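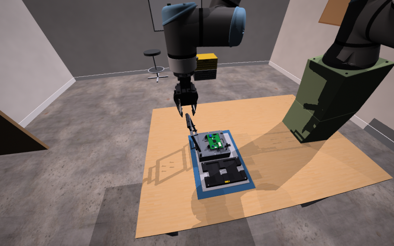
Serkulness opens its automation lab to the public on Fri 3 May. The day is built around one demonstration, an electronics handling job done by robot arms in simulation. Visitors watch it on a large screen, and our staff stop and restart it to talk through each step. The work is small and close up. A green circuit board sits in the top of a gray metal fixture on a blue mat, and the gripper comes down to it from above with its fingers open. The questions below are the ones we get by email and phone. If yours is missing, write to the open day desk and you will get a reply within 48 hours on working days.

When do the sessions start?

There are two sessions. The first starts at 11 in the morning and the second after lunch. Both cover the same material, so please book only one. Doors open shortly before each session, and the reception desk will check your name against the list.

How long should I plan to stay?

Each session lasts 70 minutes. The first part is a short talk, the middle part is the demonstration, and whatever time is left goes to questions. You can leave early if you need to. We ask that you use the rear door if the talk is still going on.

Who runs the demonstration?

Siamak Karimi gives the talk and runs the simulation from the operator desk. Noman Yousafzai takes questions and handles the tour of the workshop afterward. Both work on the assembly project full time, so technical questions are welcome.

What will the robots be doing?

The task is handling parts of an electronics unit at a table: boards, fixtures and an enclosure. We show it as a series of short runs. Between runs the table is set up again from the beginning, sometimes with a different fixture or a different starting position for the arm.

Each run begins with the arm away from the work. Siamak calls out the goal, starts the run and lets it play without comment. Then he goes back over it slowly and points out where the arm had to line itself up before going lower.

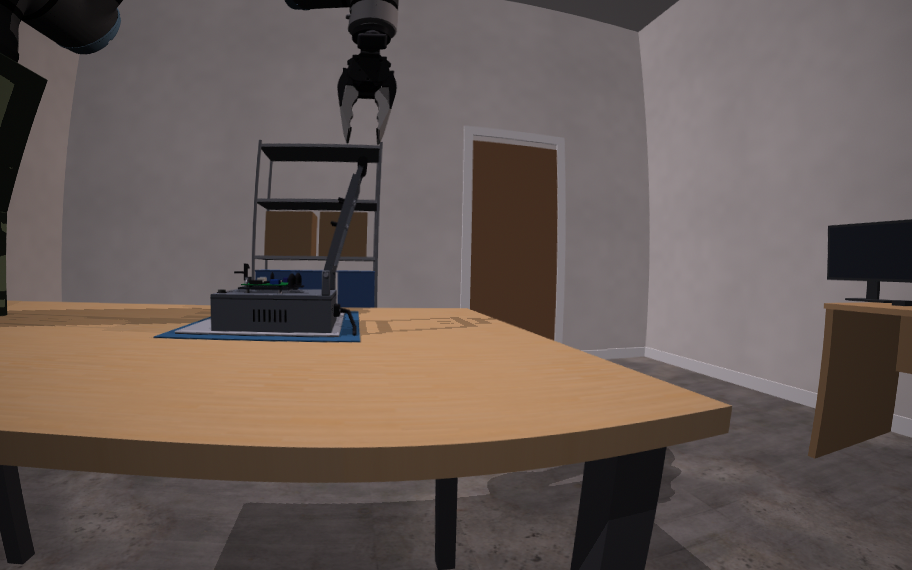

Expect some of the runs to fail. We leave the failed ones in the program, and the discussion afterward usually spends more time on those than on the clean ones. A run that misses is stopped, marked in the log and started over. You will see the log on a second screen, updated as the session goes along.

Is there real hardware to look at?

The demonstration itself is entirely simulated. After the session there is a walk through the workshop, where you can see physical grippers and fixtures laid out on a bench. They will not be powered on during the open day. You may handle anything on the bench that has a green tag. Please leave the rest where it is.

Why do you work in simulation first?

Mostly to save time and parts. A gripper that comes down in the wrong place on a screen costs us a restart. The same mistake on a bench can mean a cracked board and an afternoon of checking the arm. Simulation also lets us repeat a setup exactly, which is hard to do by hand. It has limits too. Cables, friction and small springy parts are difficult to model well, and a motion that works on screen may still need to be adjusted on the real arm. Siamak covers this in the talk, and you are welcome to push him on it.

What software do you use?

The simulation runs in Jultach, and we plan the arm motions in a separate program called Hrynyshyn. We do not sell or license either one. If you want to know how the two exchange data, ask at the operator desk after the session. It takes longer to explain than the schedule allows.

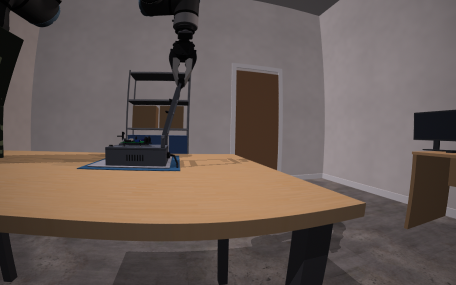
Do I need to know anything about robots before I come?

Nothing at all. The talk is written for people who have never worked with one, and terms such as gripper and fixture are explained as they come up. Visitors with more background usually save their questions for the workshop walk.

Can I try running the simulation myself?

A few visitors can, at the end of each session. You will be given a starting setup and a simple controller that moves the arm one direction at a time. Put your name on the sheet at the operator desk when you arrive. Names are taken in order. If the session runs over, we will offer the remaining people a time on another day.

Can I bring children?

Children age eight and older are welcome with an adult. Each child needs a booking. The talk is mostly seated, and younger visitors may find the first part slow. There are picture cards and pencils at the back of the room.

How do I book, and does it cost anything?

Admission is free. Booking closes at the end of April, and you will receive a confirmation by email. Print it or keep it on your phone. If you can no longer come, please cancel so that we can pass the seat to someone on the waiting list.

How do I get there?

The lab is in the Clikandale building, on the ground floor. Use the east entrance, as the main entrance is closed for paving work. Visitor parking is behind the building, and the bus stops across the street. The route from both is step-free.

May I take pictures or video?

You may take pictures of the screens and the workshop bench. Please do not photograph other visitors without asking them. Video is fine during the demonstration but not during the question period.

Will the talk be available afterward?

The slides will be posted on this page the following week, together with recordings of the runs shown on the day, including the failed ones. The question period is not recorded.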